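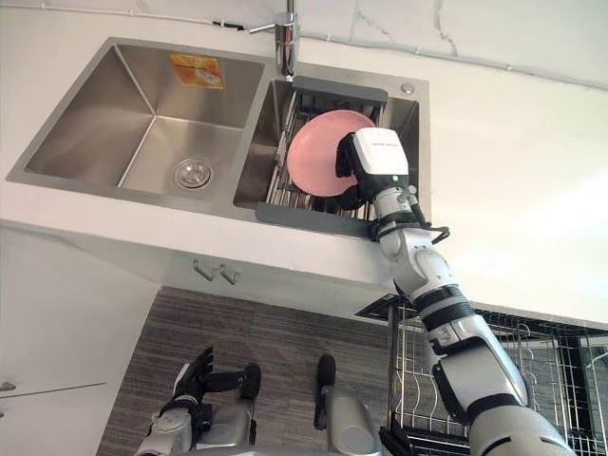
A pink plate on the rack over the right basin, with the robot's hand at its edge.

Home Topics Workplace Rules Ask Sign in

Written rules for a robot working at a kitchen sink

Posted in August by Vorkport Facilities Desk
6 comments 48 shares

Our office is preparing a written procedure for a two-armed robot that handles dishes in a staff kitchen. The existing house rules were drafted for carts and floor cleaners and do not mention sinks, dishes or countertops. We have been asked to submit a draft before the kitchen reopens to staff.

We would appreciate guidance on three matters. First, what should be recorded before the arms are permitted to move over the basins? Second, may a person stand at the same counter while the robot is handling a plate? Third, how should the procedure treat electrical items near the sink? The robot has its own stop button, and the operator is also issued a handheld stop. The kitchen serves a building of more than 700 people, so the wording must be clear to staff with no technical training.

Prikeck Testing Office

The procedure should begin with a condition check, signed by the operator, and the check should be specific to the counter in use. "Area clear" is not an adequate entry. Our own form asks whether each basin is empty, whether the rack is seated on both rims, where the first item has been placed, and whether the arm that is not in use has been lowered. A separate line records that both stops were tested that shift.

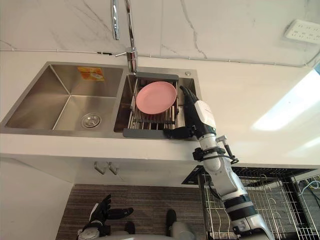
Contact with fixtures deserves its own section, and most first drafts omit it. A robot hand will touch the things that hold the dishes as well as the dishes themselves, and the operator needs to know which contacts are permitted. We classify them as permitted, permitted at low force, and prohibited. A hand with its fingers against the side of the rack and its thumb along the gray frame would fall in the second class for us: the rack rests on the sink rims and is not fastened in our kitchens, so a sideways push can move it along with anything on top. The faucet is in the third class unless the task calls for it.

On your second matter, our rule is that no person reaches across the counter while either arm is powered. Staff wait behind a floor line until the operator announces a stop and confirms it on the handheld unit. The announcement alone does not count. Keep the form for six months.

On electrical items, list every outlet, cable and power strip within reach of the arms, and have the building electrician review that list. Do not let the robot team approve it. A cable that runs along the back of the counter should be clipped and its connectors kept away from splash - ask the electrician to state in writing what distance is acceptable at your sink.

Hsueh Kitchens

Agree with the above. We use plastic plates for all trials and change to ceramic only after 48 trials with no drops. Also put a towel rule in writing. Ours is no loose towels on the counter.

Gisivent Support

Check with your insurer first. Ours wanted two operators present for anything involving water, and we had to rewrite the whole procedure after it had been approved. The manual that came with the robot may also have a section on wet areas.

Share Save Report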